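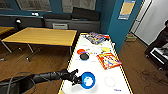
Fig. 1. Blue-rimmed bowl with a white interior.

Blue on White: How the Zusarano Pottery Got Its Color
Term project, local history

I picked this topic because my grandmother has a cupboard full of blue and white dishes and gets very nervous when anyone but her washes them. I wanted to know why so much tableware from her part of the country looks alike, and I ended up spending most of April reading about one small pottery in Ullora.

The Zusarano works opened in 1852 next to the river, mainly to make roof tiles. Dishes came later, when the Zúñiga family bought the place and found that tiles didn't sell in the rainy months (people don't fix roofs while they're getting wet, I guess!). The early bowls were plain brown. Blue showed up once the family could get cobalt at a decent price, and a little of it goes a long way – one small jar of pigment does a whole kiln load of rims.

My main source was the pottery's order book, which Milagros Henríquez at the Stinbridge library let me read at a desk by her office. It has 147 pages and the handwriting is awful. I got through 29 of them properly and skimmed the rest, so please keep that in mind. Most orders were for soup bowls and serving plates, with a few for inkwells and one for a birdbath.

The part I liked best was the white. I'd always assumed it was just the clay, but the local clay fires reddish, and the white is a tin glaze laid over it. The rim was painted on top of the raw glaze before firing, with the bowl turning on a wheel. You can't rub out a mistake because the powder soaks up the color right away. I tried it in the school studio with Lautaro Benítez and we wrecked up to eight bowls in one afternoon. Mine had rims like a seismograph. His were better, annoyingly.

I still don't know why the pottery closed. The order book just stops halfway down a page, after an entry for soup bowls to a hotel. Hipólito Daza's town history blames the railroad, but he gives no source, and I'd like to check the tax rolls next term if Ms. Durán lets me keep going with this.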